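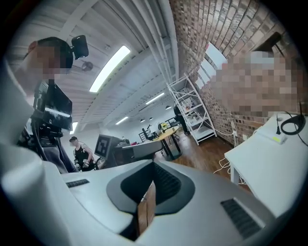 Tip 4: Keep the gripper clear and the cables tidy

I love this one, because it takes two minutes and saves so much grief! Our house rules at Firnthorpe, most of them from Fouzia Gondal:

Peek into the opening of the gripper before you pick it up. Wood chips love to hide in there.

Wipe the vent slots with a dry brush, never a wet rag.

Coil spare cable on the table. Anything hanging down gets clipped to a leg, well away from feet (chair feet too).

One person calls "moving!" and everybody else answers before an arm goes anywhere. Yes, every single time, even on run 96.

Print your square markers matte and replace them as soon as a corner curls.

Gloves stay on until the power is off. Then hang them up by the door, please!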